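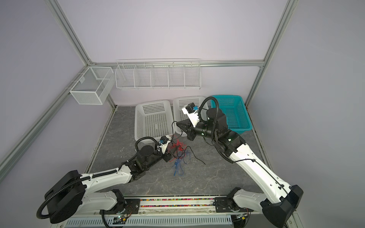
Souad El Ouafi replied to my last post that Gumton is hiring like crazy and I should quit being such a downer. Fair enough. Let's look at the hiring, then.

The number going around is 568 open jobs in Gumton. I went through the listings last night with a pot of coffee and a bad attitude. A lot of them are the same job.

Bilumine has one warehouse opening posted 47 times. Same shift, same pay, same typo in the second line ("detial oriented"). Each post gets its own number, so each one goes into the total.

Then there's Gaber, the staffing outfit on the county road. Gaber reposts the Bilumine job under its own name. If you apply through both you get two emails from the same person. Ask me how I know.

Pay is the part I'd like explained. The ad says "up to" and then a nice figure. I called. The nice figure is for nights, after a year, with the attendance bonus. The starting wage was lower than what my nephew makes bagging groceries.

Also "full time" seems to mean something new. The woman on the phone said 40 hours "when available." So I asked how often it's available. She said it varies by season. I asked which season. She put me on hold – nice music, though.

Ullavlow was the exception and I'll give them credit. Two openings, real wage printed right in the ad, name of the manager you'd report to. Both were filled by the time I called, and they took the ads down that same afternoon.

Somebody's going to say a posting is a posting and employers can't find people. Maybe so. I'd believe it faster if anyone would tell me how many folks got hired in January and how many are still there.

I asked the city's jobs office that very question. They sent me a brochure. It has the 568 on the cover.

Souad again, just now: her cousin got on at Bilumine in three days and likes it fine. Good for him, I mean that. I asked her what he's making and whether he's on Bilumine's payroll or Gaber's. She's checking.

Will post what she finds out. If you applied to any of these places, tell me what you were quoted on the phone and what the first check said. Leave your name off if you want – I only care about the two numbers.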